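Call for Participants: The Nadlow Program for First-Time Team Leaders

Feb 26, 2021 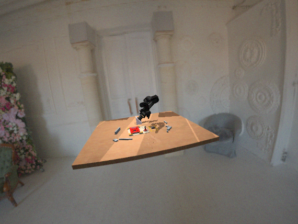
What we're offering

Did you become a manager in the last two years and find yourself learning the job as you went? We'd love to have you with us! Clandness is opening 52 places in the next round of the Nadlow program, a six-month course in the everyday work of leading people. It starts in October and runs entirely online, with one live session every two weeks and a small peer group that meets in between.

We had 371 applications last time, far more than we expected, and reading them was a real pleasure. So many people wrote about the same handful of problems — the first hard feedback talk, the former teammate who now reports to you, the meeting that eats the whole afternoon. We rebuilt the first half of the course around those letters.

Who should apply

You lead a team of three to 15 people, at work or in a nonprofit. You've been in the role for at least three months and no longer than two years. You don't need a business degree, and your field doesn't matter to us. Past groups have mixed nurses, shop managers, engineers and school staff, and the conversations are much richer for it.

You do need to be comfortable speaking English in a group and able to set aside three hours a week. Please talk to your own manager before you apply, as some of the exercises take place with your team during working hours.

Who you'll work with

Mechthild Aigner leads the live sessions, as she has from the start. Jonas Wieser looks after the peer groups and will match you with four other participants. New this year is Flurina Lüthi, who joins us from Haslinger to teach the unit on difficult conversations (bring a real one, she'll ask!).

Cost

The full fee is $1,106, payable in two parts. People working for nonprofits pay $265. Both prices cover all sessions, the workbook and two one-on-one coaching calls. If your employer is paying, we can invoice them directly.

How to apply

Send us one page telling us about your team and one thing you've tried as a leader that didn't go the way you hoped. Plain writing is fine. Add your job title, the size of your team and your time zone.

Mali Gwilliam reads every application and will reply within three weeks. We may invite you to a short call before we decide — it's friendly, and you don't have to prepare anything.

Applications stay open until all places are filled. Questions about fees or invoices go to Hubert Egger at the Clandness office, and he's happy to talk by phone if you leave a number.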